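Call for Participants: The Plinwood Clutter Study

Most advice about tidying is written by people who already like to tidy. It promises calm, better sleep and a happier marriage, and as far as we can tell very little of it has been checked. The Drevdale Home Habits Group has spent two years reading the books and the surveys behind them. We came away doubtful. The surveys mostly ask people who bought the book whether they liked the book.

So we are running a small study of our own in Plinwood, and we need 46 households to take part. We are not selling a method. If the answer is that clearing off your kitchen counter does nothing for your mood, we will print that.

What we want to know

Does keeping surfaces clear change how people feel about their homes after the first few days? Plenty of people report a lift right after a big clean. We suspect it fades. We also suspect that some homes work fine with things lying out, and that the people who live in them have been made to feel bad for no reason.

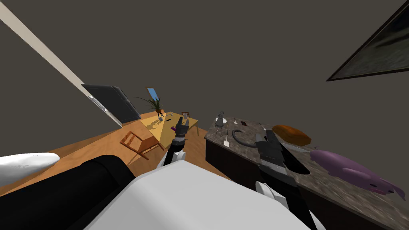

Surfaces are where most of the arguments start, so the study counts only what sits on tables, counters and desks. Closets, garages and drawers are your own business. We went back and forth over what deserves the word clutter. Take the small purple object on the little wooden table: one rater will call that a mess and another will call it a table with something on it. Our rule is that you decide. If you think a thing belongs where it is, it doesn't go in the log, and we won't argue with you.

What you would do

You fill out a short form each evening for 17 days in February. It asks what is out on your surfaces, whether it bothered you, and how the day went in general. Half the households will be asked to clear one surface every night. The other half will be asked to change nothing, which some people find harder than it sounds. You don't get to pick your group. Please don't sign up if you will be upset by landing in the second one.

There is one visit at the start and one at the end. Don't clean before we come. We know you will want to.

Who can apply

Adults living in Plinwood or Drevdale, in any kind of home, alone or with others. Renters are welcome. If you share the place, everyone over 18 has to agree in writing. We can't take people who work as paid organizers or who sell storage products, and we can't take anyone who plans to move before the end of the study.

Pay

Each household gets $70, paid after the last form comes in. If you miss more than two forms the payment is cut in half. We don't offer gift cards, free bins or a consultation.

What you should be wary of

A study this size can't settle much. It may show a difference that is just luck, or miss one that is real. People also tend to tell researchers what they think we want to hear, so please try not to.

How to apply

Pick up a form at the front desk of the Kurup Building in Drevdale or ask for one by mail. The first forms go out on 6 January 2024. Households will be drawn by lot from everyone who qualifies, and we will write to you either way.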